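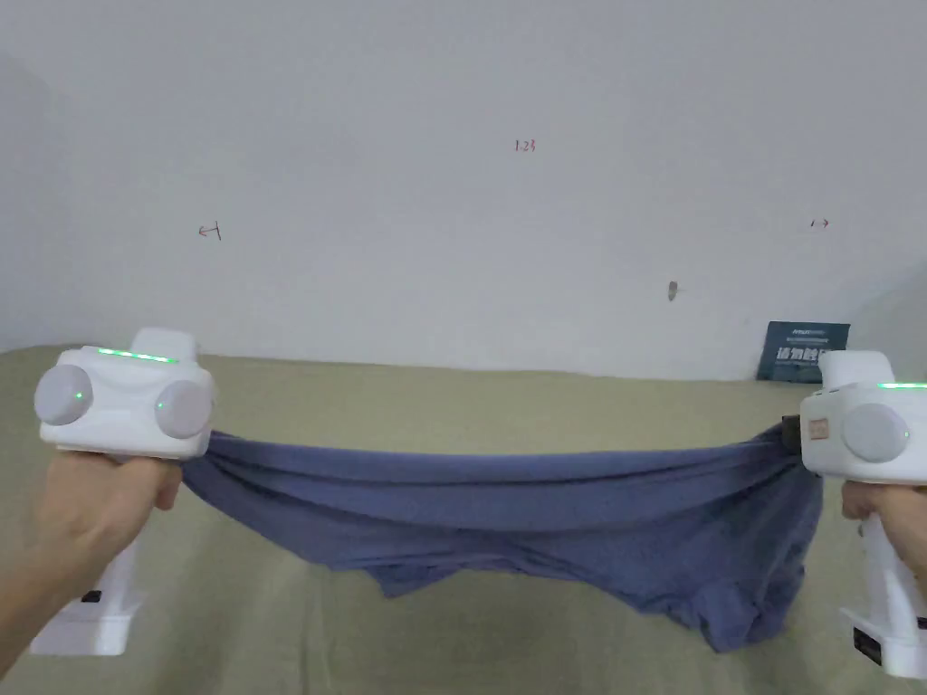

首页 归档 分类 关于 订阅

棉织物的缩水与起皱:一点整理

2025年9月3日
阅读时间:8分钟
打印本文 | 用电子邮件发送

上次写洗涤剂的时候,把缩水和起皱混在一段里带过去了,有读者来信指出两者机理不同,不该放在一起讲。意见是对的,这次分开写。

先说缩水。棉织物下水后变短,主要来源有两个,一个是松弛收缩,一个是溶胀收缩。纱线在纺纱、织造、染整的过程中一直受张力,经向尤其明显,布卷上机下机都是拉着走的。干燥状态下纤维之间的摩擦把这部分伸长锁住,布看起来是稳定的。一旦浸水,水分子进入纤维素的无定形区,分子链之间的氢键被削弱,被锁住的应力释放,布就往回缩。这部分收缩大多在头几次洗涤里完成,之后趋于平缓。

溶胀收缩是另一回事。棉纤维吸水后直径增加明显,长度变化很小。纱线变粗,经纱要绕过更粗的纬纱,弯曲路径变长,而经纱本身的长度没有跟着增加,于是织物在经向上只能缩短。干燥以后纤维直径回落,但纱线的弯曲形态不会完全恢复,摩擦又把它固定在新的位置上。所以很多人觉得晒干之后应该“回来”,量一下就知道回不来。

针织物的情况更麻烦。线圈结构本身可以变形,湿态下加上滚筒的翻动,线圈会向较圆的低能量形态移动,表现为长度变短、宽度变化不定。T恤洗几次以后下摆变宽、衣长变短,多半是这个原因。侧缝扭到前面来则是纱线残余扭矩造成的,单纱织的单面布最常见,与缩水有关联,但不能算缩水。

预缩整理针对的就是上面这些。机械预缩把布压在橡胶毯或毛毯上,利用毯面由伸长转为收缩的过程,迫使织物在经向上先缩进去。处理得好,残余缩水率可以做得很低。处理得不好,车间为了出布长度又把张力加回去,等于白做。标签上写“已预缩”不等于零缩水,只说明做过这道工序。

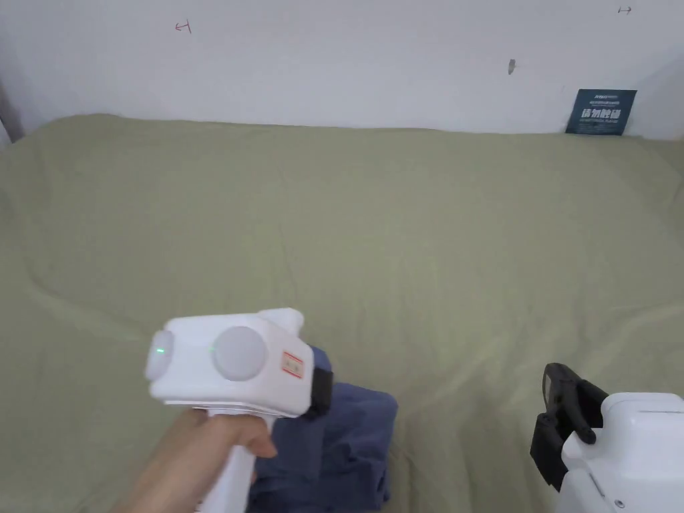 深蓝色布料,皱褶状态

再说起皱。皱褶的形成需要三个条件:纤维能弯曲,弯曲后分子链间的键能重新排列,以及重新排列之后没有足够的弹性回复力把它拉直。棉在这三条上都很配合。干态下棉纤维的回弹性就不算好,含水之后氢键更容易断开再接上,折在哪里就接在哪里。

这也解释了为什么脱水之后放在桶里不管,皱得最厉害。此时布的含水量正处在一个很不利的区间,氢键仍然活跃,布又因为离心力紧贴筒壁,层层相压。随着水分慢慢散失,折痕就被固定下来。我用的洗衣机是 Ploletti 的一款旧型号,有一个程序结束后间歇翻动的选项,默认关闭,说明书里藏在附录。打开之后布料不会一直保持同一个折叠姿态,效果比换洗涤剂明显得多。

转速的影响也比温度直接。高转速减少残余水分,缩短晾干时间,代价是折痕更深。衬衫一类的梭织薄料,我的做法是用低一档的转速,取出后立即抖开,沿经向轻拉,再上衣架。毛巾和厚针织物没有必要这样处理。

柔顺剂在这里的作用容易被高估。阳离子表面活性剂吸附在纤维表面,降低纤维之间的摩擦系数,纱线在受力后更容易滑回原位,因此轻微的皱会少一些。但它不改变纤维素内部的氢键,已经形成的硬折痕不会因此消失。毛巾用多了吸水性会下降,这一点倒是可以重复观察到的。

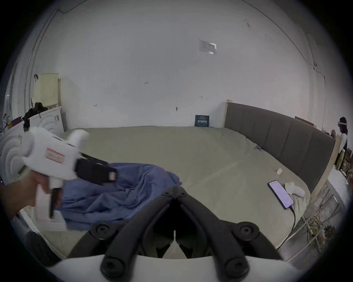 床品的尺寸问题可以单独拿出来讲,它把上面两件事放大了。一件衣服缩一点,穿着时未必察觉;床笠缩同样的比例,绝对值就大得多,四个角可能直接套不上。床笠的裁片方向也有讲究,长边通常沿经向,而经向恰好是缩得多的方向。如果厂家没有给长边留足余量,洗过之后床尾那一侧就会绷得很紧,松紧带缝线处先受力,破损往往从那里开始。

我手里有一份 Nadby 的床品面料规格表,标称克重、密度和水洗尺寸变化都有,写得算规矩。问题在于尺寸变化一栏只给了一个数,没有注明经纬向,也没有写洗涤次数和干燥方式。平铺晾干与滚筒烘干得到的结果不能互相比较,这种数字只能当作参考。后来发邮件去问,对方回复说是悬挂晾干后的经向值。

Qudah 的做法相反,不给比例,只给洗前建议的成品余量。对普通买家也许更好用,对我这样想自己裁布的人就少了一步换算的依据。

自己测并不难。在布上远离布边的位置,用不褪色的笔画一个方框,标明经纬向,量好边长,洗涤,干燥,在室内放置到含水率平衡,再量一遍。常见的错误有:刚从烘干机里拿出来就量,此时布过干,数值偏大;量的时候用手把布抹平,不知不觉施加了张力;只量一条边。我一般每个方向量2处取平均,洗4次为一轮,记录本到现在已有329条,其中不少是同一块布的重复测量,不能当作独立样本来看。

记录里比较一致的一点是,头两次洗涤贡献了大部分收缩,后面的变化与测量误差在同一量级。平纹比斜纹缩得规律,松组织的布最难预测,同一匹布头尾都会有差别。加了氨纶的布我不放在一起比,弹性纱的回缩会把棉本身的行为盖过去。
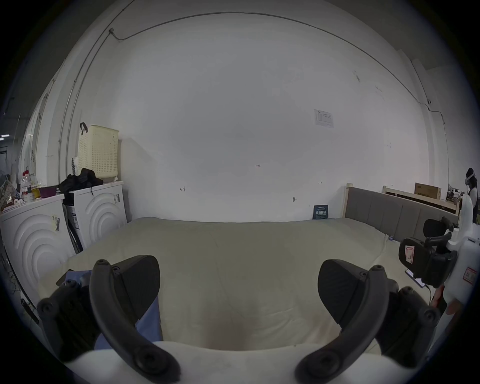 干燥方式的差别主要体现在机械作用上。滚筒烘干时织物在湿态下反复跌落,摩擦锁定不断被打破,纱线有机会一步步走到应力最低的位置,因此收缩更充分。悬挂晾干则有自重产生的张力,抵消了一部分收缩,下次平铺或者烘干时这部分又会出来。换句话说,长期挂晾的东西某天忽然进了一次烘干机,缩得比预期多,不一定是温度设得太高。

温度当然也有作用,但路径是间接的:升温加快干燥,也使纤维更容易变形。棉没有合成纤维那样明确的热定型行为,把缩水全部归给“水太热”是站不住的。

熨烫可以看作反向操作。水汽打开氢键,压力和温度把纱线压平并迅速带走水分,让键在平直的位置上重建。干熨一块完全干透的棉布效率很低,道理就在这里。喷雾后等一两分钟再熨,让水分扩散到纱线内部,比一边喷一边熨省力。布在余热未散、仍带潮气的时候不要折叠,否则会按折叠的形状再定一次型。

免烫整理是用交联剂把纤维素分子链之间连起来,减少可以滑移重排的位置。效果可靠,代价是强力和耐磨下降,领口袖口先磨白。早期树脂的甲醛释放也是一个老问题,现在的低醛配方改善了很多。我个人不太买这类产品,偏好问题,不展开。

关于裁布前的预洗:如果成衣以后要进烘干机,预洗也应当进烘干机,而且按成衣的实际条件来,不要只用清水泡一夜。清水浸泡能释放一部分松弛收缩,缺少机械作用,不完整。布边要先锁边或者剪成锯齿,否则散边会缠在一起,拿出来时局部受力,经纬歪斜,后面量什么都不准。

Trarkwood 那款府绸我手上还剩几乎2米,打算十月再裁。它的纬向数据有一组明显偏离,怀疑当时画线用的尺子没有放正,需要补测。补测之后会把表格更新到归档页,旧表保留,不覆盖。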